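Is the Vellar two-arm bench kit worth it for assembly work?
Posted in Automation and Workshop, January
By Maëlys Cordier

We're a small firm that makes control panels for heating plant, and most of our bench time goes on pushing small parts into plates: pegs, knobs, rocker switches, blanking pieces. I have been asked to find out whether a two-arm kit with proper hands could take over part of this, and the one that keeps coming up is the Vellar, sold through Cornent. It comes as a pair of arms with jointed hands, the controller, and a practice board with blue parts on it so that you can get started before you make your own fixtures.

The quote includes 64 hours of remote support. After that it is 149 a month for the software, and if you stop paying you keep the arms but lose the training tool – which is the part I would mainly be paying for.
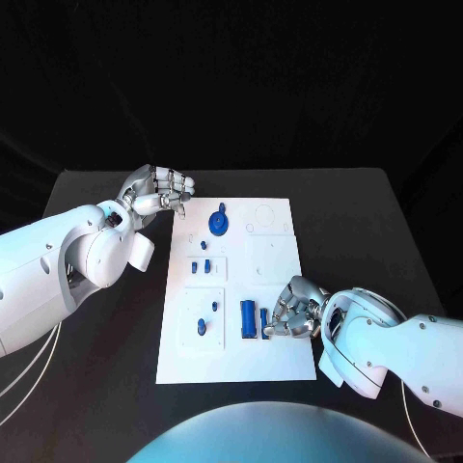 What I can't get from the sales people is a straight answer on thin parts. Our worst job is a narrow flat key that stands on its edge next to a taller round post. A person does it without thinking. A two-finger gripper we tried last year could not get in beside the post at all, and I would like to know if a hand with fingers does any better or if it just costs more.

I'd also like to hear how long it took people to get a first job running, how much desk space it needs, and whether the hands hold up. We run one shift and have no robotics person. I can write simple scripts but that is all. Please don't just send me the brochure, I have read it.

3 replies

Arvo Vuorinen
We have had ours for four months on a job fairly close to yours, so I will go through your points in order.

Thin parts: better than a two-finger gripper, but slow. The hand can get a fingertip down beside a part where our old gripper needed clearance on both sides. Picking up a flat bar standing on edge works for us if there is a finger's width free on one side. If both sides are tight it will knock the neighbouring part. We moved one post on our fixture and that did more than any amount of extra training.

Time to first job: nine working days, and most of that was our own fixture. The practice board ran on the second day. Don't read too much into that. The parts on it have generous clearances, and ours don't. Ask Cornent to run your actual part on their bench before you order. They did it for us when we posted them a bag of keys and a plate, though we had to ask twice.

Space: plan for a deep table, not just a wide one. The elbows swing out further than the drawing suggests, and you need somewhere for the cables to go. We used a plain dark top because shiny surfaces upset the vision, and we hung a black curtain behind for the same reason. The curtain was cheap and made a clear difference in the afternoon, when the sun comes round to our side of the building.

Hands: one finger tendon replaced so far, under warranty, and we were without that hand for eight days. Check the screws on the finger joints every week. Ours had started to back out after the first month and the manual says very little on it.

The support hours go faster than you would expect. Emails are charged in half-hour blocks, so save up your questions and send them together.

If your volumes are high I would not buy it. Ours does 1866 parts in a good week and a decent operator would beat that easily. It suits us because the batches are small and change often, and it can be left going over lunch.

Espinoza
just get a normal arm and a vacuum cup, hands are a gimmick

Fernumum
A vacuum cup won't hold a narrow key by its edge, so I don't think that helps here.

I haven't used the Vellar, only seen it at an open day, so take this as it is. The demonstrator had it working on the standard board and would not let anyone swap a part. I asked what happens when a peg goes in at an angle and was told it tries again, but I didn't see that myself. I would want that in writing, with a number of attempts, and I'd want to know whether it stops or carries on when it fails. A part left half in is a bigger problem for us than one that was never picked up.

Also ask about guarding. Light arms still need a risk assessment, and ours took longer than the installation did.

Related questions
Two-finger gripper or jointed hand for small switches?
Cheapest way to make fixture plates in small numbers
Does anyone rent out bench robots by the month?
Matt table tops for camera work
Writing a risk assessment for a light robot arm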